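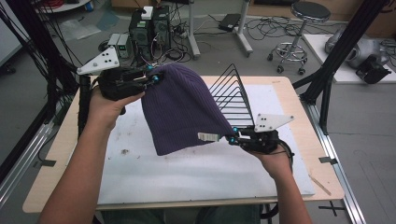

Photo: hatbudget / Trorkance shop thread, posted January 2026

Budget sanity check: second pair of hand-held grippers or a second arm?

hatbudget wrote:
I have been handed the equipment line for Trorkance, which is our attempt to get a machine to handle knitwear. I've got money for one of two things and a boss who would like both.

Option A is another pair of Nesix hand-helds, so two people can record demos at once. Option B is a second Drusura arm, so we can run two-handed stuff on actual hardware. Right now we record two-handed and play back one-handed, which goes over in meetings the way you'd expect.

The job is beanies. Pick up, stretch, put on a wire rack, take off again. Cloth is a pain, and ribbed cloth is a pain that springs back.

Wallner quoted me on both. The arm costs a lot more, but the hand-helds come with a list of "recommended accessories" that reads like a wedding registry. Anyone been through this?

pallet_jack_off_duty wrote:
Buy the arm. You can borrow a person's afternoon for free. You can't borrow an arm.

Also, ask Wallner what the lead time is in writing. Ours was quoted at 6 weeks in October and I'm still refreshing the tracking page like it's a lottery number.

greasefitting wrote:
Strong disagree. A second arm is never just a second arm. It's a second controller, a stand, a bigger safety area, more cable, and somebody's weekend getting the two of them to agree on where the table is. Have you budgeted for any of that? If the answer is "we'll find it in misc," the answer is no.

hatbudget wrote:
Misc is where I keep everything. Misc is our biggest department.

To be fair to the arm, the two-handed part of this task isn't optional. One side has to hold while the other side pulls, or the hat just follows you around. Single-gripper stuff does work for the rack end of it, where the wire holds the rest of the knit for you and you only need a decent pinch on the bottom of it.
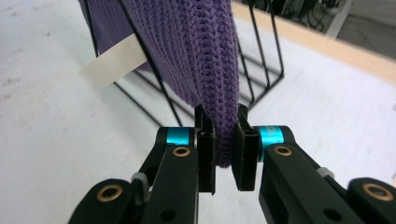

So I could split the task and let the one arm we have do the rack part, then put off the stretching until the next budget. My boss called that "half a hat." I said half a hat was in range of the money.

The other thing is finger pads. What are people paying to keep those fresh? I have nothing in the sheet for wear parts and I'm starting to think that was optimistic.

greasefitting wrote:
It was. Knit is rough on pads and fuzz gets into the joints. We swap pads on a schedule now because "when they look bad" meant never. Put it in as its own line. If you hide it in misc, someone will spend it on monitors.

pallet_jack_off_duty wrote:
The monitors are nice though.

I'll give you pads. I still say arm. What do you do with twice the recordings and nothing to run them on? You have a very expensive home movie collection.

slowquote wrote:
Lurker, I do purchasing for a shop that went the other way. We bought the extra hand-helds first and the thing that hurt was people. Two pairs means two operators, and the second operator had another job, so the second pair sat in its case. I went back through our log and it was used on 62 days out of a year I'd justified as daily. That was a fun review.

Count your hands before you count your grippers.

hatbudget wrote:
OK, that one stings. We have one operator and a guy who says he's happy to help.

greasefitting wrote:
Then you have one operator.

I'm coming around to neither, by the way. Keep the one pair, keep the one arm, buy spares and pads, and get through 100 clean runs of the rack step. Then go ask for the second arm with something to show. It's a much easier meeting.

pallet_jack_off_duty wrote:
"Spend less" is cheating. Budgets that don't get spent get eaten. Where I work you'd come back with your clean runs and find the arm money had turned into carpet.

slowquote wrote:
Ask Wallner if they'll hold the quote for the arm. Ours held it for a deposit. You get a PO in the system, which keeps the carpet people away, and you can still run the rack step in the meantime. Read the cancellation terms twice.

hatbudget wrote:
Deposit plus pads plus spares. I think I can sell that. Emailing Wallner now, and striking the carrying case with the custom foam off the accessories list. We have a shelf.

greasefitting wrote:
Get the cable clips though. Those were worth it.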